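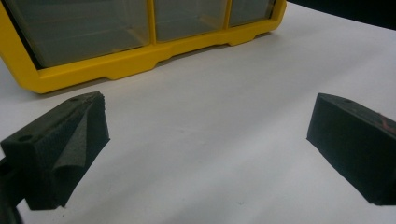 Romenham Records Office, Paper & Filing Team

1/ Retention change for personnel folders. Leavers' files are now kept 7 years from the last pay date. The old rule ran from the date on the resignation letter.

2/ Folders over 200 sheets get split. Label the parts A and B on the tab, same reference number. Cover sheet goes in A only.

3/ Binder clips come off before a folder goes to Brullside. They leave a ridge, and a box rated for 100 folders stops closing well short of that. 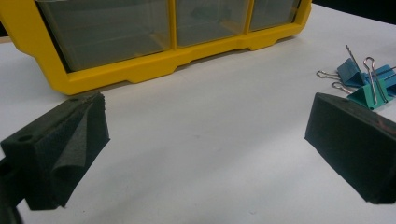 4/ Treasury tags are fine, plastic ends only. Metal ends mark the top sheet by the second August.

5/ Signe Hviid has the transfer forms. One form per box, reference range in full, no "see attached."

6/ Boxes already at Brullside stay as they are.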